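Search this notebook
Search

30 September 2020

Packing bench, smartphone and tray. Fit and surface notes.

Picked up from the July entry, where I left the tray question open. Two tray stocks are on the bench: the Murakami white box tray (one-piece, shallow) and the Gronico tray, same footprint, taller wall. Handset is the orange unit from the returns shelf, used as a dimensional dummy only. It does not need to power on. Charge state not recorded.

Order of work was the same for both trays: phone on the table face down, back wiped, phone transferred to tray, lid on, carton closed, carton turned over once by hand, opened, phone position read against the pencil marks on the tray floor. Written up per tray, not per cycle. The cycle sheet is in the binder and has the individual readings.

Murakami tray, 26 cycles. Phone moved off its marks in 3 of them, always toward the camera end. The largest shift was a little over the width of the pencil line. I would not call this a failure but it is repeatable enough to write down. The camera plateau carries the weight when the phone goes in face up, so the handset sits as a wedge, and the low end has nothing holding it. Face down removes the wedge, and the glass then sits on the tray floor with whatever grit is there. Neither is good without a liner.

Gronico tray, 26 cycles. No shift read. The taller wall makes it hard to get the phone back out without tipping the tray, and tipping the tray was how I put the one new mark on the corner of the case. Noted in the handset log.

Liner: tried the Drurivia foam sheet, single thickness, cut to the tray floor with a steel rule and a fresh blade. Cuts clean on the first pass, drags on the second, so do it in one. With the liner in the Murakami tray I repeated the face-up cycles only, and the wedge was gone as far as I can tell by eye. I have not measured it. Need the feeler gauges back from the other bench.
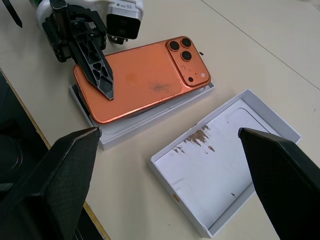
Surface condition before packing is the other half of this. The back panel is matte and takes finger grease readily. It does not come off with a dry cloth; dry wiping spreads the smudge outward and leaves fainter marks around the original one. Slightly damp microfiber, then dry microfiber, straight strokes along the long axis, lifts most of it. The rings around the lenses are shiny and show lint more than grease. Use the blower there, not the cloth. Specks on the camera plateau should be blown off first and only then judged as scratches or dust. I logged two dust specks as scratches in July and had to strike both lines.

Scratches that remain after cleaning go on the condition card by location: plateau, raised panel, or edge. Please do not write "light wear." It is no use to whoever opens the carton.

Zhuoran Yin asked whether wiping could be moved to after the transfer, with the phone already in the tray, to save one handling. Tried it. The tray slides on the table under the cloth and the wall blocks the stroke at both ends. Left the order as it was.

Carton stock: Cemo count on the shelf is 69 flat cartons. The Murakami trays come in packs of 1,000, so cartons will run out long before trays do. Reorder cartons only. The older carton batch has a tuck flap that springs open unless it is creased twice; I put a pencil cross on the ones I found and stacked them at the bottom.

Table surface wiped down before the start and once between tray types. The offcuts from the liner are in the small bin, keep them, they are the right size for corner blocks.

Open items:
- Feeler gauge reading at the low end, lined and unlined, Murakami tray, face up.
- Same handset, face down on liner. Check glass under the lamp before and after.
- Thumb notch in the Gronico wall. Cut one by hand and see whether the wall still holds when the carton is turned.
- Second wipe with a new cloth. The one on the bench has been through the wash and may be leaving lint on its own.

Handset back on the returns shelf, tag side out. Pencil marks left on both tray floors for the next run, so don't throw those two in with the clean stock.

Last updated 30 minutes after bench close by the entry's author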